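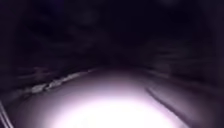 Search stories, authors, tags

Last updated November
Reading time: 4 min

I got the night shift because I'm the only one at Trostudell who doesn't mind working in slippers. You sit in the back office with a mug and a controller that's gone sticky round the left thumb, and out on the Arulwood loop the Florow trundles along doing whatever your thumbs tell it. Then it's supposed to learn from that. Teach it the path by hand, the boss said, and it'll manage on its own by Christmas.

You don't see much at night. There's the white puddle of its own headlight, a bit of mauve pavement bending away, a pale crumbly edge on the left, a dark line slanting down on the right, and past that, nothing. I steer between the pale bit and the dark line. That's the whole job, really, and I was on lap 410 of it.

My mum thinks I drive a robot around the way you'd drive a truck. It's more like teaching your cousin to reverse a trailer (I've done that too, in a paddock, with yelling). Every wobble goes in the log. If I swing wide at the bend because I'm reaching for a biscuit, the Florow learns to swing wide at the bend. They want 4,000 laps from us all up, so you'd think one biscuit would get lost in there. It doesn't!

I found that out on Thursday, when they let it have a go by itself. I kept my thumb over the takeover button and watched it roll off, neat as you like, a better line than mine on the straight. Then it came up to the bend and drifted left, right over towards the crumbly edge, held there for exactly as long as it takes to get a Tim Tam out of the packet, and came back.

I went bright red, alone in an office at two in the morning.

The other thing was the stopping. Just past the bend it pulled up dead and sat there with its light on the ground. I checked the Lüthi board (that's the motor controller, it sulks in the cold) and it was fine, all green. No fault, nothing in the way. Four seconds, then off again.

I had to scroll back a fair way to work it out. Back in my first week a possum used to cross there most nights, and I'd wait for it, and I suppose I kept on slowing down for it long after it had moved on to somebody else's bins. I hadn't noticed I was still doing it.

The biscuit laps I flagged for deletion, roughly 506 of them if you count the ones from the other shift, who I reckon are on the Kettle chips. The possum ones I opened up, looked at, and shut again. Then I topped up my tea, took the controller back and started the next lap, and when we got to the spot I eased off the stick and we waited.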